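Menu Home Features Materials Water Back Issues Subscribe

We use cookies to measure traffic and remember your settings. Accept Manage

Slow Drip: How Lundcombe Reads Its Own Pipes

Lead enters drinking water mostly on the customer's side of the street. Treated water leaves the Lundcombe works with no measurable lead in it. It picks the metal up in the last few yards, from service lines laid before the rules changed, from solder, and from older brass fittings. A sample taken at the works therefore says little about the water in a kitchen glass.

The town's current survey covers 251 addresses. Each household fills a bottle first thing in the morning, before any other tap has run or a toilet has been flushed. Water that has sat in the line for at least six hours carries the highest load, and the survey is designed to catch it.

Fathima Herath, who wrote the sampling plan, asks for a second bottle after the tap has run for 2 minutes. "The first bottle is the faucet and the house plumbing," she says. "The later one is closer to the service line. If you only have one, you don't know which to dig up."

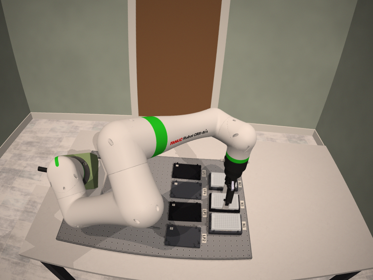 Robot arm reaching over a perforated plate toward white well plates.

Bottles are acidified on arrival and left to stand. Lead clings to plastic at neutral pH, and a sample read too early will come out low. After the hold, a portion is drawn off and measured by mass spectrometry. Blanks and known standards run among the samples, and a batch whose standards drift is run again in full.

The chemistry on the supply side is older. Lundcombe doses orthophosphate, which reacts with lead on the pipe wall to form a thin, poorly soluble scale. The dose goes in 365 days a year. An interruption of even a few weeks can soften the scale, and it takes far longer to build back. Temperature matters too. Lead levels rise in late summer, so results from April and August should not be compared without a correction.
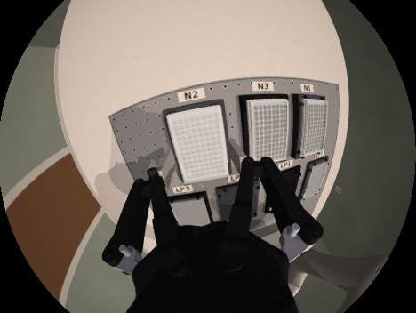

Black gripper above a deck with white multi-well plates.

Scale can also come off in pieces. Street work, a heavy truck, or a meter change can shake particles loose, and a single flake will send one bottle far above its neighbors. Shiuli Gamage, an engineer at the consulting firm Salameh, treats such results as real. "People want to throw out the spike," she says. "Somebody could have drunk the spike."

Her firm's report sorts the surveyed streets into 4 groups by pipe age and material. Kimari Row, where the records are thinnest, goes first. Crews will dig small test holes on both sides of the curb stop and check the metal by scratch and magnet. Lead scratches bright and silver and does not hold a magnet. Galvanized steel does.

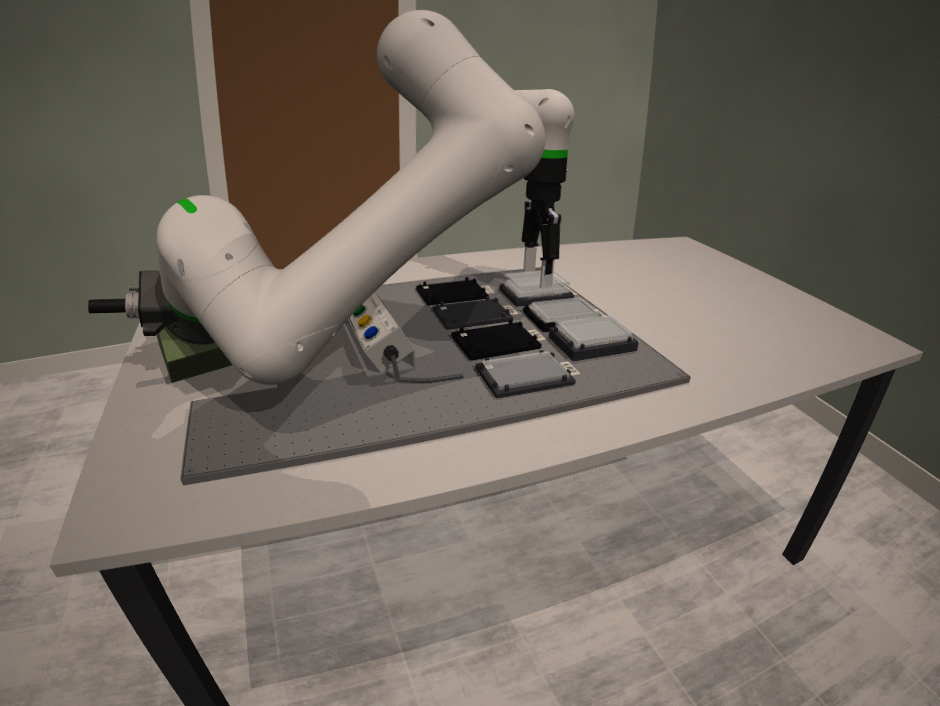 Off-white robot arm and plates on a pale table.

Partial replacement, in which the utility changes its half of the line and leaves the owner's half, is no longer offered. Cutting an old lead pipe disturbs the scale, and joining it to copper can set up galvanic corrosion at the coupling. Full replacement takes a crew most of a day. Afterward the household removes the faucet aerators, flushes every cold tap, and uses a filter until a follow-up sample comes back.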